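# Lagman releases new cloth planner from Flarnetti

A new version of Lagman, the planning software for soft materials made by the small firm Flarnetti, came out in July. It is the first version in which the fold planner and the grasp planner work from the same map of the cloth.

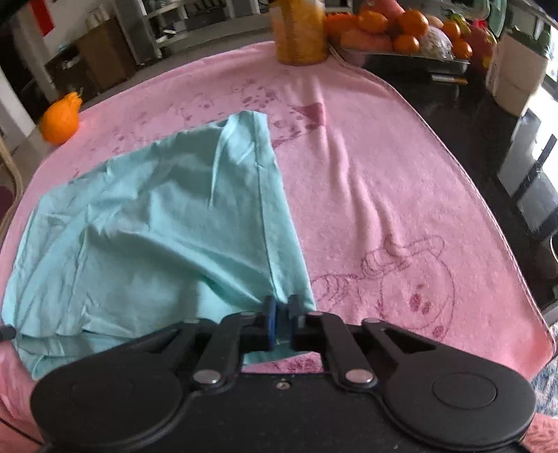 *A hand-held gripper with its fingertips at the edge of a teal cloth, on a pink blanket.*

Until now the two planners were separate programs. The first one looked for seams, hems and creases, and the second one chose where the fingers should close. When the cloth moved between these two steps, the second planner was still using the old shape, and the grip often landed beside the edge. In the new version the map is refreshed 10 times per second and both planners read it.

Cloth lying on other cloth was the hardest case for the developers. A blanket under the work piece has its own wrinkles and sometimes a printed drawing, and the older software took printed lines for folds. Lagman now compares the lines with the shadows next to them before it decides that a line is a real fold. According to Flarnetti, this check is slow on very dark fabrics and can be switched off in the settings file.

The first outside user is Boltadell, a laundry service which has tested the software at two sorting tables. The company reports that thin towels and pillowcases go well, while fitted sheets are still given to a person. It also asked for a clearer message when the planner finds no safe grip – in the test version it only stopped and waited. This message is now part of the release, together with a small viewer that shows the last six grasp plans and the reason why each was chosen or refused.

Demonstrations recorded with the older Zondex format can still be loaded, but they must be converted first. The converter is included, and it keeps the original files. Users who have written their own grasp rules should read the upgrade notes, as two of the settings have new names.

The next version should bring support for working with two arms. Flarnetti has not given a date for it.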